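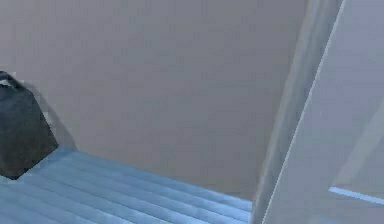
Acceptance rules for simulated test cells

Miltell has used simulated cells for arm validation since its second product line. Until this July it had no written rule for what a simulated cell had to contain before its results could be signed off. The engineer who drafted the rule, and who asked to be identified by role only, spoke with us at the company's Vandcombe site.

The document is short. It runs to 12 clauses, and three of them deal with surfaces.

"Most of our disagreements were about contact," the engineer said. "One team would model a ridged deck as a flat box with a ridged picture on it. Another team would model the ridges. Both called it the same deck, and the part slid differently on each."

Clause 4 now requires every support surface to declare which of the two it is. If ridges exist only in the texture, the results may be used for camera work and may not be used for friction, placement or tip-over figures. The clause applies even when the rendered view looks the same in both cases.

Asked whether a reviewer could catch the difference by eye, the engineer was doubtful. "Sometimes, at a low angle. I would not accept it as evidence. Read the collision file."

Plain walls get a clause of their own. An undecorated gray wall is permitted as a background, but a detector tuned only against plain walls must be run again in a second environment before release. The Brarkirero project was the reason. Its detector passed 3,000 simulated trials against bare walls and then failed on a wall with conduit and labels. The repeat set is fixed at 1,100 trials.

"People wanted a percentage," the engineer said. "A percentage invites arguments about the base. We wrote down a number."

Shadows are treated more strictly than in the earlier draft. Light positions must be stored with the run, and at least 3 lighting setups are required for any test that uses edge detection. A dark object beside its own shadow is listed as a mandatory case — low contrast along one side, high contrast along the other.

The rule also covers image compression. Recorded views may be compressed for reports. Measurements must be taken from the uncompressed render, and a report that mixes the two is returned without review.

Simanjuntak, the supplier of Miltell's cell models, objected to the storage cost. The engineer accepted the point in part: uncompressed renders may be deleted once a run is closed, provided the random seed, the software version and the scene file are kept together.

"If I can regenerate it, I don't need you to store it," the engineer said. "If the version is missing, I can't regenerate it, and the run is void."

Existing cells have until the next model revision to comply. Clause 9, on cable modeling, is still marked as a draft.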